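Fulik Budget Notes, March 2020

Hello, and welcome! These notes go with the Fulik table recordings, and they're for anyone trying to work out what a second setup would cost before asking for the money (as we had to in February).
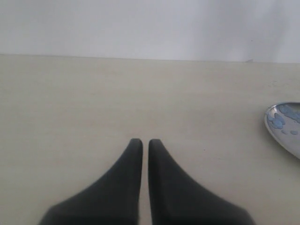

Fingers are the line we guessed worst. We put down 90 dollars for spares and ended up at 209, so please be generous there. Small items add up too: a plain metal spoon like the one at the right, with blue bits in its bowl, costs next to nothing until you want a drawerful. The arm quote from Vestergaard is kept separately; ask Nanna Ingvarsson for it.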